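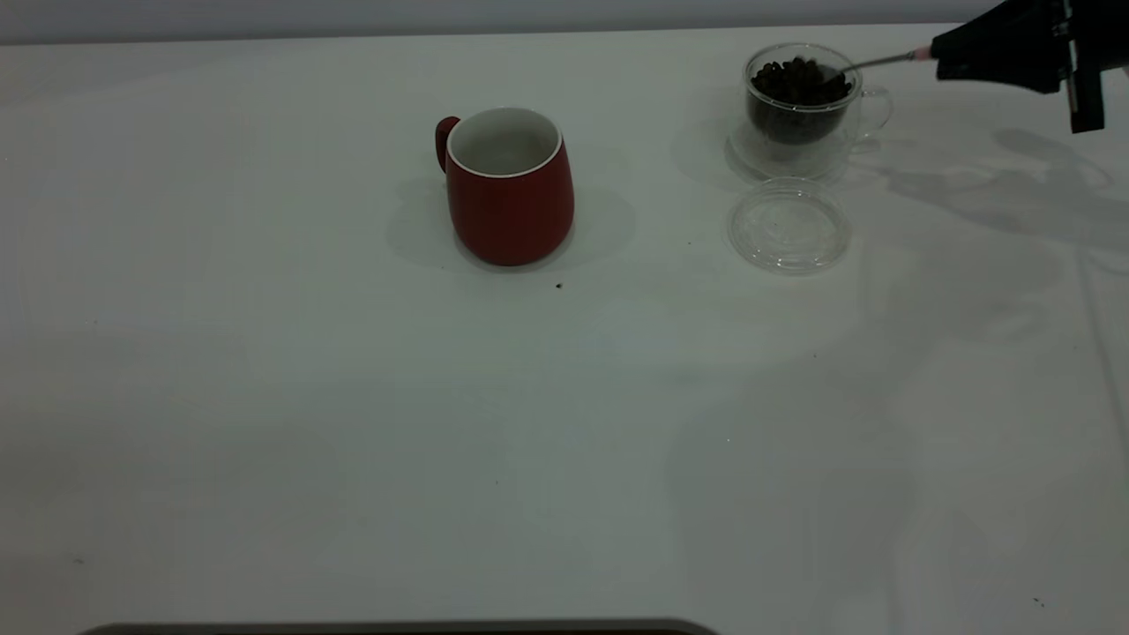
Unit 2: Dosing and Storage of Whole Beans

Course notes, Prundberg Hospitality Program. Revised 1/3/20.

2.1 Vessels

Beans are held in clear glass with a lid. Drinks are served in ceramic. Glass lets the operator check roast color and surface oil before grinding. It gives no protection from light, so it is used at the bench only. Bulk stock stays in the opaque Clisley tins, 900 g each, on the lower shelf.

A glazed mug holds heat longer than thin glass of the same volume if it is preheated. Fill with hot water, wait, empty, dry the inside. The mugs in the practice set hold 330 ml to the rim. Do not fill to the rim.

2.2 Procedure

Wipe the bench. Set out one mug and one bean cup. Remove the lid and lay it flat on the bench. Check the beans for chips, stones and pale or unroasted pieces. Weigh the dose on the Jolter scale, tared with the weighing dish in place. Replace the lid before starting the grinder.

Stray beans and fragments go in the waste, never back in the cup.

2.3 Terms

Headspace: air between the beans and the lid.
Tare: scale reading set to zero with the empty dish on it.
Quaker: an underdeveloped bean, pale after roasting.

Reading for next session: Yang handout, section 10, water hardness.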